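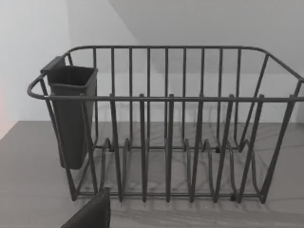

The dish rack from the simulated kitchen, before any plates go in.

I have had the same argument with my brother-in-law, Gaétan Pelletier, every winter for years. He thinks a robot will be doing his dishes before he retires. I think he will be doing them himself, and probably complaining about it. Last June he sent me a link to a course and told me to go and find out, so I did. It was an evening course on teaching machines to do housework, run out of a small outfit called Skoryk, and most of it was done in simulation on a borrowed laptop.

The task I picked was the dish rack. I chose it because it sounded easy. You take a plate from the counter, you stand it up in the rack, you go back for the next one. A six-year-old can do it and ours often did, badly.

It took me 348 tries in the simulator before I had a policy that I would let near a cheap plate. I want to write down why, as most of what I read on this subject is either a sales pitch or a sneer.

The first problem is the slot. When I put a plate away I don't aim at anything. I push it roughly into place, feel the wire on both sides, and let go when it stops wobbling. The rack in the simulator has tall wire loops standing up at the front and a wavy wire floor, and the plate has to agree with both. If the bottom edge lands on a hump, the plate sits high and tips. If the angle is out, the rim catches a loop on the way down. A person corrects for this without noticing. My robot would press harder.

The second problem is that a wire rack is mostly gaps. You see the back bars through the front ones, the wall through the back bars, and the shadows of all of it lying on the counter in a crisscross. I had a run of failures where the plate was lowered with great confidence a few centimetres to one side of where it should have been. Godfrey Masanja, who taught the perception part of the course, said thin grey wire on a grey counter was a mean thing to ask of a beginner and that I should leave it as it was.

Cutlery was worse. The caddy hangs off the rail at the left end, and you would think dropping a fork in a cup was the simplest job in the kitchen. The dropping is fine. Picking the fork up off a flat surface is the hard bit, and I never got it working well enough to report a number. I gave up on forks in the third week and went back to plates.

With plates only, the final test was 200 attempts, with the rack nudged to a slightly different spot each time. It got 70 per cent of them. Gaétan was very pleased with this when I told him. I asked him how he would feel about a houseguest who dropped three plates in ten, and he said it depended on the houseguest.

I should be fair about it. That was one amateur with a laptop. Mwanaisha Muli, who was in the same course and works in a commercial kitchen, got a much better score on loading a flat tray, and she made the point that restaurants gave up on the human way of doing dishes long ago. They use square racks, identical plates and a machine with a door. The plates at her work all come from one supplier and stack the same way. At my house we have four sizes of plate, two chipped bowls from my grandmother and a colander that doesn't fit anywhere.

I think that is where the real answer sits. In a shop or a factory you can change the job until a machine can manage it. At home you would have to change the house, and I like my colander.

The money doesn't help either. The cheapest arm Skoryk recommended for trying this at home was $3,000, without the gripper, and it would have taken up most of the counter beside the sink. We have a dishwasher. What goes in the rack is the stuff that can't go in the dishwasher, which means the awkward things, which means the things the arm would be worst at.

So my view has moved a little, though not as far as Gaétan wanted. I used to say never. Now I would say the plates are close, the pots are some way off, and I have no idea about the forks. I'm planning to sign up for the second course, where they cover grasping properly. Mwanaisha is doing it too and wants to try wine glasses, which I have told her is a mistake.

If anyone reading has got a simulated fork off a simulated counter reliably, please leave a comment and tell me what you did about the handle.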